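Rirneck | Products | Surgical Practice | Consumables | Service | Request a Quote

We use cookies to keep this site working and to remember your quote list. Accept | Settings

Bassey Suturing Bench: Tissue Pads, Instruments and Planning Guide

Shares: 52

The Bassey bench is a practice station for groups that run robotic suturing on tissue pads and need to set a budget for a year of it. Rirneck supplies the bench, the pad trays, the wrist camera mounts and the consumables. The surgical arms are bought separately, and most of our customers already have a pair when they call us.

This page covers what goes on the quote, what tends to get left off it, and how to plan for a first year. Prices depend on region and service level, so they are given on the written quote only.

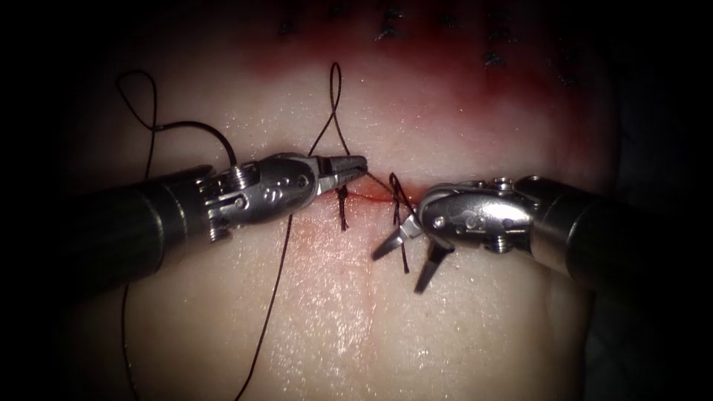

CATEGORY: TWO-ARM SUTURING

Interrupted stitches across a short incision are the usual starting exercise. One arm carries a needle driver and the other a grasper, working from opposite sides of the pad. Rows of stitches can be placed on the same pad until there is no clean area left, and a pad with an older row along the top still has room for more below it.

What is included with the bench

- Bench frame with leveling feet
- Two Wenent pad trays with drain channels
- One fixed camera post, adjustable for height
- Two wrist camera mounts
- Drip mat and waste tray
- Setup visit and one half-day of operator training

What is not included

- Robotic arms and their controllers
- Needle drivers, graspers and scissors
- Tissue pads, suture and stain
- Recording computer and storage

Pads and suture

Pads are sold in cases of 100. A site running one bench every working day should plan on 400 pads for the first year. Sites that run shorter sessions can start with a single case and reorder. Lead time on a case is normally two weeks, longer in September when teaching programs restock.

Pads are used wet. Keep them covered until they go in the tray, and mist the surface between exercises. Wet pads reflect a lot of light, so set the lamp level during the setup visit and write it down. If your work depends on seeing thin dark thread against a pale surface, ask for the Wenent diffuser with the lamp. It is a low-cost line item and hard to retrofit once the camera post has been fixed.

Suture is the item most often underestimated. Operators who are new to the arms leave long tails, drop loops and cut out stitches that a more experienced person would keep. Budget for the learning period separately from normal use, and put both on the first order if your purchasing office is slow.

Artificial blood stain is optional. It is used to mark the edges of a cut and to make thread harder to see. It does get onto the trays, and the trays need to be rinsed the same day.

Instruments

Wristed instruments wear at the pulleys and at the pivot pins. The jaws also lose grip over time, which shows up first as thread sliding during a knot. Check with the maker of your arms how many uses each instrument is rated for and whether practice instruments are priced differently from clinical ones. We do not sell instruments and cannot quote them, but the number belongs in your plan. For many sites it is larger than the bench itself.

Keep at least one spare needle driver on site. A bench with one driver stops work when that driver is sent out.
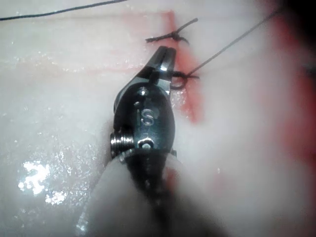 WRIST CAMERA MOUNTS

The Jamholm mount holds a small camera close to the instrument, giving a near view of the jaws, the knot and the surface beside it. It weighs 105 grams without the cable. Focus is set by hand and locked with a collar. Anything well off to the side of the working distance will be soft, and buyers who need the whole pad sharp should rely on the fixed post for that.

Check the clearance on your own instruments before ordering. The mount fits most round shafts, and an adapter ring is available for narrow ones.

Space and power

Allow clear floor on both sides of the bench for the arm bases. The bench runs from one standard wall outlet. Arms and recording equipment should be on their own circuits. A sink in the same room saves a good deal of carrying.

Service

The first year of service is included. After that, the plan covers tray replacement, lamp replacement and one visit a year. It does not cover arms, instruments or cameras bought elsewhere.

Quotes

Send your room plan, arm model and expected sessions per week to Halima Omoregie in equipment sales. Written quotes are usually returned in three working days and hold for 90 days.

Page updated March 12, 2026

Back to Surgical Practice | Compare Benches | Download Spec Sheet | Contact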